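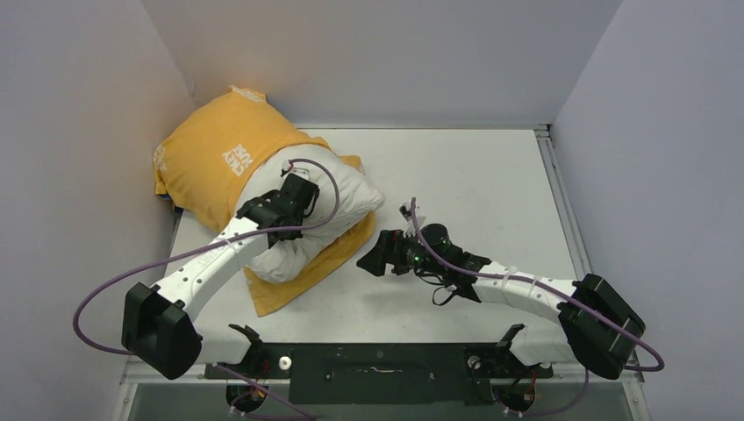
3 min read

Section 4. Your first soft-goods run

OK, so your Skomora two-arm kit is bolted down and both arms wake up when you flip the switch. Nice work! Now for the part I like best - getting it to handle cloth. I've set up a few of these, and pillows and pillowcases are still what I reach for first.

Before you start, close the front panel and keep your hands out until I say so.

1. Turn on the power and wait 30 seconds. The arms twitch a little while they find their zero point. Let them.

2. Open the Kemevum app on your laptop and pick "Two arms, soft goods". If you only see one arm in the list, go back to Section 3 and check the motor plugs.

3. Set the speed to 20 percent. I know, it's painfully slow (my friend Aslı Özkan calls it nap mode), but you'll want the time to hit stop.

4. Set the grip to 40. Thin cotton can go lower, and a thick towel may need a bit more.

5. Press Pause, wait for the arms to hold still, then open the panel and put your pillow and case on the left half of the table. Bunched up is fine. Leave the middle clear so the right arm has somewhere to wait.

6. Close the panel and press Run. The left arm goes in first and pinches the fabric near the open end of the case, and the right one hangs back until it's called.

CAUTION: Watch the cables on the first run. They need a good loose loop at the gripper so the wrist can turn all the way. If one pulls tight, hit stop, switch off the power, and give it more slack before you retie it. Snug zip ties on the arm link are fine, but don't crush the cable.

NOTE: Bright cloth on a pale table is easiest to work with. I tried a white case on a white pillow last March and spent an entire evening fiddling with the settings.

7. Let it go through 2 full tries before you change anything. If the gripper keeps sliding off, raise the grip by one step and run it again.

8. Happy with it? Save the settings under a name you'll remember. You'll load them again in Section 5, where we bring the speed up.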